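# Block handling demos: FAQ for new operators

Updated 6 April 2025. Read before your first shift. If it's not in here ask Eglė or Ivars, in that order.

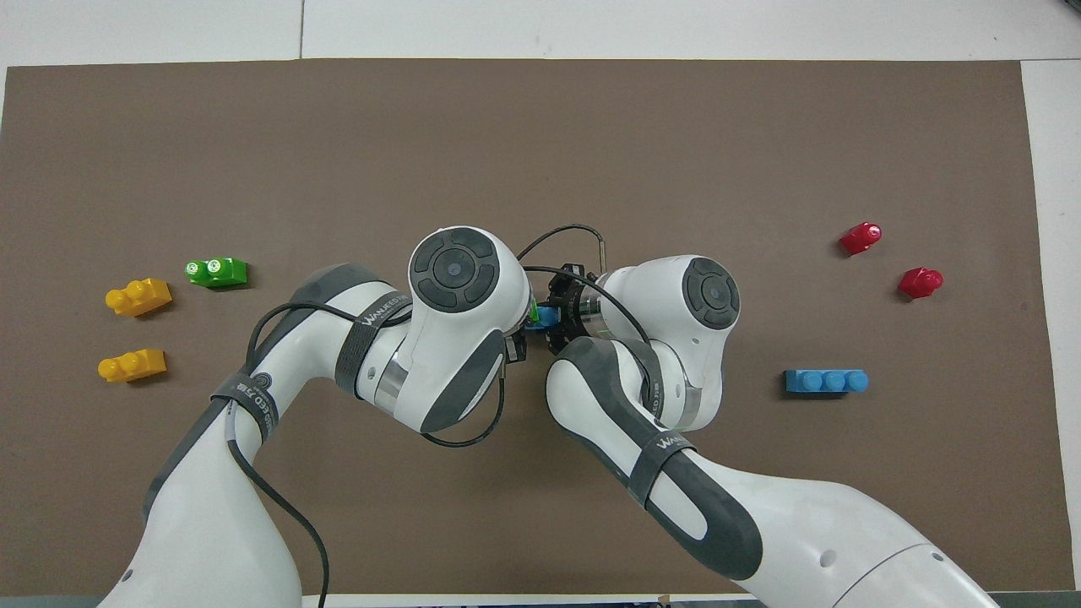 Most of these came in by chat during March, same ones over and over, so now they live on a page. Short answers. Longer stuff is in the Skultier handbook, which is out of date in places (I know).

## Basics

**What are we collecting?**

Examples of toy blocks being moved by a two-arm robot with a person driving. Each example = one episode. Camera video, joint positions, gripper state, plus one line of text saying what the task was. All of it goes into training a policy that will be tested at Canstead later on.

**What's the policy supposed to learn?**

Pick up, pass from one arm to the other, place, group by color, pull two blocks apart, push two together. That's the list for now. Stacking was on it, came off, might come back.

**Do I need a robotics background?**

No. Best operator we've had so far drove a forklift before this. You need patience and decent depth judgment off a screen.

**How many episodes per person?**

300 kept episodes over your time with us. Kept, not recorded. You'll record more than that, everyone does.

**How long is one?**

Depends on the task. Hard limit is 23 seconds for single picks, the recorder stops by itself. Handovers and sorting have no hard limit but if you're wandering, stop and redo it.

## Setting up the table

**Which sheet goes on the table?**

The brown one. Flat on the white surface, with some white left showing at the far edge. We don't use the table bare, white arms on white top gave us trouble with the segmentation step.

**The sheet edge is a bit wavy. Replace it?**

Not for that. Replace it if it slides when a finger pushes a block across, or if there's a tear in the working area. A slightly rough edge near you is ok.

**Where do the blocks start?**

Wherever the start card says. The tablet shows a new card before every episode. Roughly matching the card is enough, don't get out a ruler. Blocks should sit at odd angles, not squared up with the table. New operators always line them up nicely. Please don't, the model learns that blocks are always straight and then falls over at the first crooked one.

**Studs up or studs sideways?**

Both. Mix it. Card will say "any" nearly always.

**Can I use blocks from home?**

No. Only the ones from the bin marked Kütt. Red, green, blue, yellow. Some have markings printed on the studs, those are fine and we want them in. Scratched ones also fine.

**What about lighting?**

Leave it alone. If the sun comes in, put a note in the comment box. Don't pull the blinds halfway through a batch, either do the whole batch open or the whole batch closed.

## Driving the arms

**Both grippers at once, or one at a time?**

Start with one. Move on to both after your first 10 kept episodes. In handovers bring the two wrists together over the middle of the sheet, slow for the last bit. The wrist housings are wider than they look from the head view and they *will* touch if you come in at the wrong angle.

**What if they touch?**

Light tap: carry on, mark "contact" after. Hard knock, or either arm faults: stop, discard, call Ivars. Don't clear a fault yourself, even if you've watched somebody do it.

**Can I hold more than one block?**

Only if the card says so. Two small blocks pinched together is its own task ("double carry"). If you grab a second one by accident on a normal pick, let go of it and continue. Accidental grabs with a clean recovery are useful, keep them.

**The buttons on the wrist, do I press those?**

Not during an episode. Ivars uses them between batches. Drive from the controllers only.

**A cable's hanging in the camera view.**

Normal. Cables run along the outside of the arms and they droop and loop a bit as you move. They're in every episode so the model had better get used to them. What you check is that nothing is snagged and that no loop can catch a block or the other gripper. Before each batch: move both arms slowly through the full reach, watch the cables, stop if one goes tight.

**And the straps?**

They hold cables to the arm. Don't retighten them on your own. If one's slipped, message Eglė. Strap position changes how the cable moves and we log it.

**Why do my movements look jerky on playback?**

Usually you're re-gripping the controllers. Rest your elbows. Short pauses are ok, twitching isnt. If it's jerky and your hands were still, that's a network thing, report it with the episode number.

**I keep missing the grasp.**

Come down from directly above, open wider than you think, close, wait a beat, lift. Long blocks: grab across the short side near the middle. Glossy ones slip more, close fully before lifting. If you miss, try again in the same episode up to 2 times. Then discard.

## Good episodes and bad ones

**So are mistakes good or bad??**

Depends. Fixed mistake, good. Block slips, you go back, pick it up, finish: keep. Mistake you can't get out of, bad: block off the table, wrong color placed and left there, arm stuck. Discard those. There's a separate "failure" batch once a month where we collect bad endings on purpose, you'll be told.

**What counts as finished?**

Task done, grippers open, arms back off the blocks, hold still, press stop. People forget the hold still part. If you press stop while an arm is moving the last second gets trimmed and sometimes the whole thing is rejected.

**Can I fix a block by hand mid-episode?**

No. No hands over the sheet once recording is on. If you've done it, discard. Reviewers catch it every time and it just wastes theirs.

**I did the right task but a different way from the video guide.**

Great, keep it. Left arm first, right arm first, long way round, all good as long as it's on purpose and not messy. We have too many episodes that look the same.

**What do I type in the task line?**

What you did, plain words. 

- "pick up the green block and put it on the right side"
- "hand the blue block from left arm to right arm"
- "put both yellow blocks together"

Left and right are the *robot's* left and right, same as on your screen. No abbreviations. No "same as before". Spelling mistakes get cleaned up later, wrong colors don't, so check the color.

**If there are two blocks of one color, which one do I say?**

Say which if it matters: "the closer red block". If the card says just "a red block", either one, and write "a red block".

## Review and pay

**Who looks at my episodes?**

Two passes. Trusbridge runs the automatic check (length, dropped frames, joint limits). Then a person watches at double speed. Eglė Lūse has final say on anything disputed.

**Mine got rejected and I disagree.**

Reply on the episode itself, one line. Not by chat, it gets lost. Answers normally same shift.

**Am I paid for rejected episodes?**

Yes, paid by shift, not by episode. There's no bonus for speed. We tried one, the data was awful.

**Is there a leaderboard?**

No. Same reason.

## Data and privacy

**Am I in the recordings?**

Shouldn't be. The head camera points down at the table. If your arm or face gets in, or someone walks up and leans over the table, discard and redo.

**Is audio recorded?**

No. Mics are off in the config. Talk as much as you like.

**Can I post clips?**

Ask first. Stills are usually ok, clips need a yes from Ivars Juška in writing.

**Where does it all end up?**

Local drive, then the Skultier server overnight. Don't unplug the drive if the light is blinking. Somebody did that in March and we lost a whole batch of handovers.

## Things that go wrong

**Recorder says "stale camera".**

Close it, wait, open it again. Second time, restart the tablet. Third time it's a loose plug, call Ivars.

**One arm moves late.**

Stop. Don't try to compensate. Late arm episodes look fine on video and are useless for training becuase the commands don't match the motion.

**Gripper won't open all the way.**

Check nothing is jammed beside the fingers. Power to the arms off before you put a hand in there, every time, no exceptions. A small block wedged between the gripper and the other wrist is the classic one. If it's clear and still won't open, red tag and leave it.

**I hit record and forgot to change the start card.**

If the blocks match the old card, discard. If you already set up the new layout and only the card number is wrong, keep it and put the right number in comments.

**End of shift, what do I leave behind?**

Arms parked, blocks back in the bin, sheet stays where it is. Log out of the tablet (please!! the next person's episodes go under your name otherwise). Write your kept count on the board by the door.

Still to add: section on the new controllers, once they're here. Double carry guide, Eglė is writing it.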